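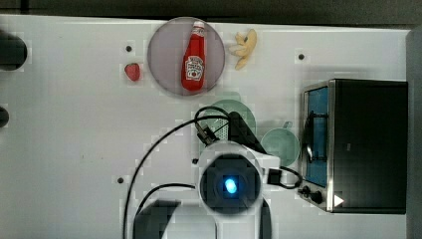
Why We Should Let the Table Be Untidy

24/09/2024

8 comments
20 shares

In many homes the table has two lives. Before the meal it is a place for eating, and after the meal it becomes a place for everything. The plate stays, the ketchup stays, a toy fruit arrives from the children's corner, and somebody puts a strainer into a bowl and goes away. I wish to defend this table.

When I moved from Vanidska to Trarthorpe, I was surprised how strongly people feel about clear surfaces. In the apartment where I first rented a room, the kitchen rules were printed and fixed inside the cupboard door. The ketchup must return to the refrigerator at once. The toaster oven must be pushed to the wall after each use. I followed these rules for two years, and I must admit that the kitchen looked very good. But I cooked less in that time than in any other period of my life.

It is easy to understand why. If I must take out every thing before I start, then I must begin with a small work before the real work. In the evening, when I am tired, this small work is enough to stop me. I eat bread. A bowl which already stands near the oven is, for me, a kind of invitation.

My mother's kitchen in Vanidska was never clear. She had about 100 dishes, most of them chipped, and they traveled through the house without a plan. I learned the colors from those dishes, and I learned to count with plastic fruit between them. A toy banana was served to guests on a real plate, and the guests had to thank me for it. If the toys had been kept in one room and the plates in another, I do not think this game would exist.

Of course there is a limit. I do not defend dirt, or old food, or a knife left where a child can reach it. A hot oven needs free space at its sides, and here I agree with the strict people completely. What I question is the idea that a ketchup bottle lying on a plate is a failure of character. It is only a bottle. It can be moved in two seconds by the person who needs the plate.

Now the January magazines will come again with their advice about empty counters, and many of us will buy boxes to hide our things. I bought such boxes once. They stand under my bed, and the bowls are on the table, where I use them.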